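3.2 The landing table

I'll admit the landing table was my favorite, and I probably spent more time on it than it deserved. When Mariann Dudás and I started the Wusine study we wanted to know how people treat the small surfaces in a home, the ones that never get a proper job. Kitchen counters have been studied to death (see the Lutitz reports, which I love, but goodness, there are a lot of them). A little table upstairs gets a line or two at best!

So we gave ours a bit of everything you might park on such a table: something to read, something to keep things in, something just for looks. Vendula Tichý picked the items and was very firm that they should look like they'd landed there over a month or so of ordinary life. I had wanted matching colors. She won, and she was right, as the people we asked in January kept telling us our "matched" pilot table looked like a store window.

Where things went is shown in Figure 2. The books sit toward the back, with the dark teal box in front of them and its drawer partly open, and the flowers are off to the right in their white vase. We kept coming back to that drawer in our talks afterward. A closed drawer gets ignored, but a drawer left a little open is an invitation, and people either push it shut right away or start thinking about what could go inside.
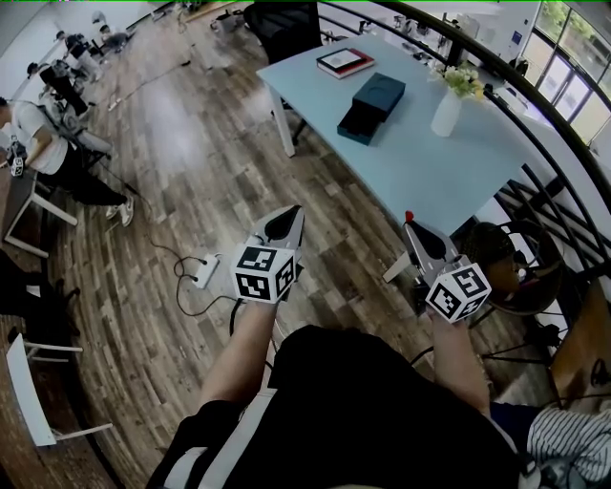 Figure 2. The landing table with books, box and vase; chair behind, railing to the right.

3.3 What people said about it

We sent the table questions to 500 households on the Stimirum mailing list and got nearly 2,000 written comments back, far more than I'd planned to read over one winter. Leonie Bühler did the first sorting and I did the second, and we argued over the leftovers by phone.

The vase got the warmest comments by a mile. People liked having flowers on a table they walk past, and plenty of them said they would move the books before they'd move the vase. The books split the room. Some readers wanted them on a shelf at once, while others (me included) see a short stack on a table as a promise to sit down later. The box drew the longest answers, mostly lists of what the writer would hide in it: keys, stamps, spare buttons, one very detailed account of fuses.

We sorted the comments into 6 groups, following Jurčo, and the full list is in the appendix. The "leave it alone" group came out bigger than either of us had guessed, and I come back to it in Section 4.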